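Folding arms at Lodhi: your questions answered
Staff FAQ, updated in April
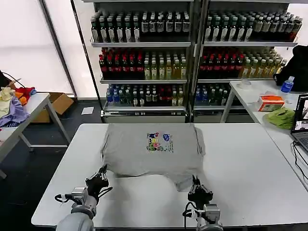 Since the folding station started up at the Lodhi site, the question box by the time clock has been filling faster than we can empty it, and we love that. These are the ones that came up most, with answers from Amna Rana (floor operations) and Kausar Mohmand (training). If yours is missing, drop another slip in the box or catch either of us at the Monday meeting.

What is the project, in plain words?

We are teaching a pair of robotic arms to fold clothes. Bamard runs returns and resale for several clothing shops, and every garment that passes inspection has to be folded before it can be bagged. Until now all of that has been done by hand. The software for the arms comes from a small company called Zovura, and the trial runs through the end of summer.

Which items are the arms working on?

T-shirts only, short sleeves, adult and youth sizes. Prints are fine. Sweatshirts come next if the T-shirt numbers hold up, and button-down shirts are a long way off. Hoodies, anything with a zipper, and anything knitted stay on the hand tables, so please don't mix them into the trial pile.

How do the arms learn to fold?

From you! A person guides the arms through a fold, start to finish, and the movements are saved together with the camera views. After enough of those sessions the software starts trying folds without a guide. We need lots of different people doing this, because everyone flattens a shirt a little differently, and the system gets better when it has learned more than one way. Left-handers especially welcome — we only have two signed up so far.

Is my job going away?

We knew this would be first in the box, and it was, many times over. No folding position at Lodhi is being cut during the trial, and Bamard has put that in writing. The letter is on the board outside the break room. What does change is the mix of work. Fewer hours would go to plain T-shirts, and more to inspection, stain treatment, repairs and the awkward garments that need a person's judgment. Anyone whose hours shift by more than 6 a week will get a sit-down with Amna before it happens, with time to ask questions and suggest something else.

We can't promise what the company will look like years from now, and we won't pretend to. If the plan changes, you'll hear it from us at a meeting before it goes on any schedule.

How fast is it compared with us?

Slow! An experienced folder here does some 140 T-shirts an hour. The arms are nowhere near that and we don't expect them to catch up this year. Speed was never the part that got us excited, though. What we like is that the arms could keep working through the plain stuff during lunch and after the evening shift leaves, so the morning crew walks in to a shorter pile.

How good are the folds?

Better than we expected at this stage, and still pretty uneven. In the last check, 81 percent of the folds passed the same inspection we use for hand-folded shirts. The usual reason for failing was a crooked collar. A bunched neckline is hard for the grippers to sort out, and thin fabric is harder than thick. Everything that fails goes back to the hand tables, and it does not count against anyone's rate.

What's in it for my shoulders and wrists?

This is the answer Kausar would like to shout across the floor. Folding flat shirts all day is the same reach and the same wrist turn over and over, and it's the task people most often ask to be rotated off. If the arms take even part of that stack, the rotation gets easier for everyone. We've already moved to shorter folding blocks for the people guiding the arms, and several of them have asked for the pattern to stay after the trial. We're looking at it.

Do I need any computer experience to guide the arms?

None at all. Training takes one morning and you'll be making a fold with the arms before the first break. The laptop side is mostly starting a session, stopping it and marking whether the fold was good. Some of our best guides had never touched anything like it and picked it up in an afternoon. It's fun, too — the first time a sleeve lands where you wanted it, you will probably cheer.

Is guiding the arms paid extra?

Yes. Guiding is paid at the trainer rate for the whole block, including setup and the talk-through at the end. It shows up on its own line on your pay slip.

Are the cameras recording me?

The cameras are pointed at the work table. Hands and arms can show up in the recordings, and sometimes more if you lean in. Recordings are used for training the folding software and are not used for performance reviews, breaks or attendance. If you'd like a session of yours removed, tell Kausar and it will be deleted.

Is it safe to stand near the arms?

Stay clear of their reach while they're moving, and wait for the guide to say "stopped" before you put a hand on the table. The red stop button works for everybody. Press it any time you feel unsure, and you'll never be asked to justify it. Long lanyards and loose sleeves come off or get tucked in first.

Will the other sites get this?

Flurnton has asked to be next, and a few of their folders are coming over to try guiding a session. Please say hello and show them your tricks. Nothing is decided about the remaining sites.

Can I just come and watch?

Please do! Open time is from 2 until the shift change on any working day. Ask the guide which fold they're on and whether there's a free slot, because there often is. Sign-up sheets are on the clipboard next to the letter, outside the break room.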